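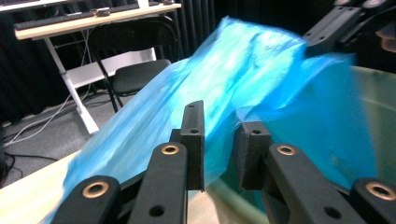

Naomi Minja lines a bin last, after the sweeping and wiping are finished, so that the day's dust goes out in the old bag. Graham Entwistle does it first thing, before a cloth has been picked up. Both ways of working are found in well-run buildings, and the choice between them matters less than how the bag is fitted.

# Chapter 4: Bins, Buckets, and Liners

Waste handling takes up more of a cleaner's shift than most new staff expect. At the Mabula guest house, which is used as the working case throughout this book, there are 172 containers on four floors. Each one is checked daily and relined when needed. In March, the busiest month, the house used 965 liners.

This chapter covers the small containers found in bedrooms, bathrooms, and offices. Wheeled bins and outdoor storage are left for Chapter 7.

## 4.1 Terms used in this chapter

A **liner** is a thin plastic bag placed inside a container to keep the walls clean. The **overhang** is the part of the liner folded outward over the rim. **Slack** is the extra film left inside once the liner is in place. A little slack is useful. Too much of it bunches up and takes space from the waste.

Liners are sold by volume, but volume alone is a poor guide. A wide, low bucket needs a bag with a wide mouth, and a tall, narrow bin of the same volume does not. Measure around the rim before ordering.

## 4.2 Handling the film

Thin film clings to itself and to the walls of a smooth plastic bucket. Open the mouth of the bag fully before lowering it. Hold the edge between finger and thumb and work along it — a bag pushed in by the fistful traps air underneath and rises again in the middle. Colored translucent film, such as blue, looks darker where it lies in several layers, and this helps when checking for folds.
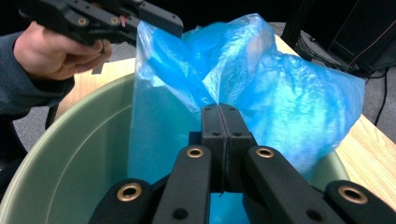 ## 4.3 Fitting a liner

1. Check that the container is clean and dry inside.
2. Shake the bag open and lower it until the base touches the bottom.
3. Fold the overhang outward, starting at the far side of the rim.
4. Press the film against the inner wall with the flat of the hand to let out trapped air.
5. Gather any loose film at the rim and knot it on the outside.

Almost 18 inches of film can be left over when a large bag is used in a small bucket. Do not cut it. A cut edge tears easily when the bag is lifted out full.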